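Notebook > Bimanual bench > Koo planner

December, 4:15 pm

Third go at the Flivix self-collision filter. The release note says arm-to-arm checks are now "reliable at close range". I'll believe it when our logs agree.

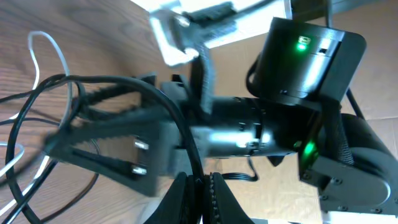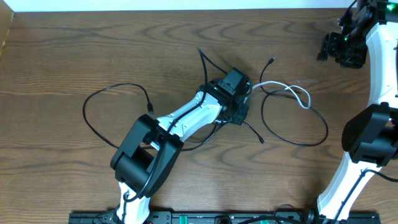 Ran 279 random goal pairs through Koo with both arms in the shared zone, planning only, no execution. Filter passed 189 of them. Replayed the passed ones against the full meshes at a finer step and 15 came back with the gripper fingers overlapping. So much for reliable.

My guess is the step size. Flivix samples each path at fixed joint intervals, and with the elbow well out a small joint step is a big move at the fingertip. Could also be the padding on the wrist link, which looks suspiciously thin in the config – somebody should check whether that value is in meters or was copied from the old Cotis file.

Cables aren't in the collision model at all. Koo thinks a joint path is clear if the links are clear. I don't trust that for anything that rolls the wrist a long way.

Turned on the Trornix distance monitor as a second check. It caught 2 of the 15. Not impressed, though I had it on default thresholds.

To do: halve the step, rerun the same seeds, compare plan times. No closed-loop runs on both arms until the overlap count is zero.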